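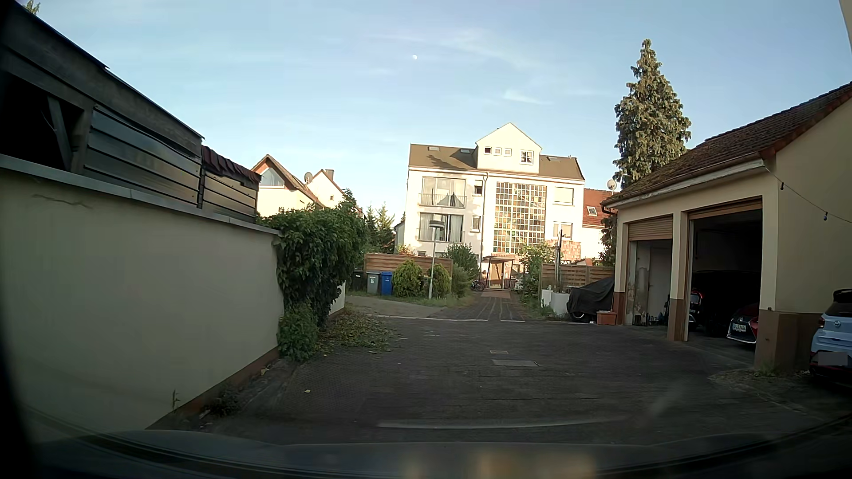

The courtyard at Elside, with the moon up early.

Yaa Dogbe had been told to park nose-in and wait, and she had now done both for long enough to form opinions about the wall.

It was a cream wall. It had a reddish-brown strip along the bottom, like a skirting board that had got out, and at the far end a great heap of climbing greenery was coming over the top of it with the air of a guest who has heard there is food. Somebody had been at the greenery, or else it had been at itself. There was a pile of yellow-green leaves on the paving and no sign of anyone who meant to pick them up.

"It's a boundary matter," Osamu Kudo had said on the phone. "It's delicate. Don't get out until I come down."

Osamu lived in the white building, on a floor high enough to get the sun. Yaa was in the shade. She could see exactly where the warmth started, and it was not where she was.

She was there to measure the wall. Annan, the firm she worked for, did small surveys for people who had fallen out, and charged by the visit, however short the visit or long the falling-out. The file on her passenger seat held 2,316 words from Osamu on the subject of ivy. He had put the word count at the end himself, as though she might be paying by the yard.

The other side of the wall belonged to Jianguo Wei, who had written only one line. It said, "It is not ivy."

At ten past four a window opened somewhere overhead.

"Are you the wall lady?" called a voice.

Yaa wound down her window and put her head out. "I'm from Annan."

"I'm Mariama. Second floor. Has he told you not to get out?"

"He has."

"He told the last one that. She had a flask." The window shut again.

Yaa considered this. She had no flask. She had half a packet of mints and a tape measure. She looked at the dark shed behind the wall, with its black gap at one side, and wondered whether Mr Wei was standing in it. It was the sort of gap a person could stand in for years if the grudge was good enough.

"Good afternoon," said the gap.

Yaa dropped a mint.

"You are here about my plant," it went on, in a mild, educated voice. "Please tell Mr Kudo I cut it on Saturday, as he asked."

"There's a pile of it down here on his paving."

"Yes. He asked me to cut it. He did not ask me to collect it. I have his letter."

"Was it a long letter?"

"I am nearly at the end," said Mr Wei.

She wrote this down, for want of anything else to survey. Then the door of the white building opened and Osamu Kudo came across the blocks in his slippers, carrying a rake in one hand and a clipboard in the other. He stopped by the leaves and did not rake them. He looked at them the way people look at a bill in a restaurant when they are hoping somebody else will reach first.

"You'll want to start with these," he told Yaa through the window.

"I measure walls, Mr Kudo."

"They are on my side of it."

"Lend me the rake," said the shed, "and I will come round."

Osamu held the rake a little closer. It was clearly a good rake. He looked up at the moon, which offered no view, and then at Yaa, who was eating a mint.

"He's still got my ladder," he said quietly.

She turned to a clean page and wrote "ladder" at the top.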